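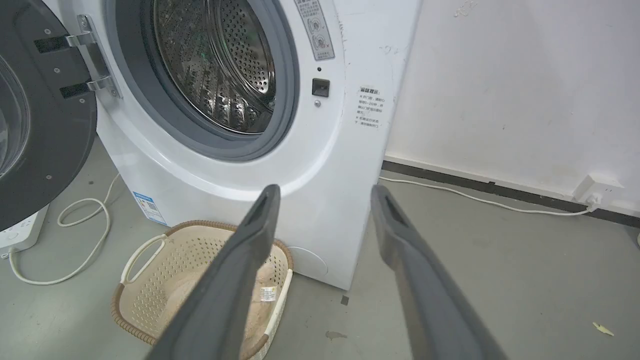
Page last changed: 6 May 2026

Jastville Household Skills
Unit 9: Front loaders and soft goods
Notes by Ayana Bogale, with additions by Yuzhen Zeng

Reading before the session: course reader, page 83 onwards. Bring one soft item from home that you have never washed, with its care label still on if it has one.

Before the wash

The last unit dealt with sorting by colour and fibre. Now we look at the machine itself and at things that are awkward to wash: cushions, padded hats, soft toys, bath mats. They share the same problem. They hold a lot of water in the middle, and they dry from the outside in.

Start with the drum. Open the door fully and look inside before you put anything in. A sock left at the back from the last load is easy to miss, as it tends to sit behind one of the raised paddles. Turn the drum once by hand and listen for coins or hairgrips.

Next, the gasket. This is the grey rubber ring between the door opening and the drum. It has a fold in it, and the fold collects fluff, hair and a little standing water. Run a cloth round it, all the way, including the bottom. If the cloth comes out black, the machine needs a hot maintenance wash before any toy or pillow goes in.

The drum wall is full of small holes. Water goes in and out through them, and so does loose filling if a seam opens during the spin. Bean and pellet fillings are the worst for this. Once they are through the holes they end up in the pump filter, usually reached through a cover low down on the front of the machine. You will each open and clean a filter in the practical. Put a shallow tray down first.

The door catch is on the side opposite the hinge. Check that no fabric is trapped across it. If the door will not close on a light push, take something out and try again.

Parts to know for the short test: drum, paddle, gasket, hinge, door catch, filter cover.

The basket

A rigid plastic basket with holes in the sides is the best kind for this work. Air gets through, and it can be wiped out. Stand it on the floor right under the open door so that nothing wet gets dropped on the way. Wet plush picks up dirt from a floor very quickly.

Use one basket for dirty things and another for clean. If you only have one, wipe it between jobs. Baskets with a woven-style rim want a bit more care, as damp sits in the gaps. Mudassar Khattak's group tried an old toothbrush on theirs and it did the job well.

Keep soft goods apart from the ordinary wash in the basket. A toy under a pile of towels gets forgotten and goes in at whatever temperature the towels get.

Soft toys

Find the label first. It is nearly always sewn into a side or back seam, and long pile can cover it, so feel for it with your fingers. Some toys carry a maker's label and no washing symbols at all. In that case treat the toy as hand wash only.

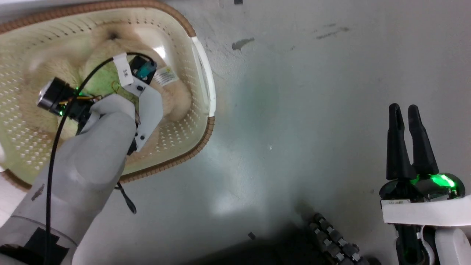

Fig. 2. Plush toy in a laundry basket, with the sewn-in label showing.

Check these in order:

1. Seams. Pull gently on each arm and leg. Any gap gets stitched before washing.
2. Eyes and nose. Hard parts that are glued may come off in warm water. Embroidered ones are safe.
3. Inside. Squeeze all over for a battery box, squeaker or music unit. A toy with electronics that cannot be removed is cleaned on the surface only.
4. Filling. Polyester wadding can be machine washed in most cases. Foam goes lumpy. Beans and straw stay out of the machine.
5. Colour. Press a damp white cloth on a hidden spot and look for dye.

If the toy passes, put it in a mesh bag or a pillowcase tied at the top. Choose a cool, gentle cycle with half the usual detergent and no softener, which flattens the pile. Put two towels of a similar colour in with it to balance the drum – a single heavy toy will thump on the spin.

Take it out as soon as the cycle ends. Hold it by the body. Lifting a wet toy by one arm puts all the weight on a single seam.

Drying

Press the water out in a dry towel. Do not wring. Then pull the limbs back into shape and stand the toy somewhere with moving air, turning it morning and evening.

The surface will feel dry long before the middle does. The scales test helps: weigh the toy before washing, write the figure down, and weigh it again when you think it is done. The toy in our worked sheet weighed about 200 grams before its wash. Until the weight is back to where it started there is still water in the filling.

When it is dry, brush the pile with a soft brush, starting at the ends. Zeeshan Bugti's notes on long pile are in the Pramero folder and are worth copying out.

Practical task

Work in pairs. Each pair needs a basket, a cloth, a tray, a mesh bag and the check sheet.

a) Clean the gasket and the filter. Show the cloth to the tutor before you rinse it.
b) Go through the five checks on your own item and fill in the sheet. Write "none found" if there is no label.
c) Swap items with your partner and check theirs without looking at their sheet. Compare, and talk over anything you disagree on.
d) Wash only if both sheets say it is safe.

Sheets go to Leokadia Żak in the Latlow room by the end of the session. Mending kits are in the drawer under the sink; please put the needles back in the tin.

Next unit: stain removal on wool. The September group should use the older version of that handout, which has the longer table.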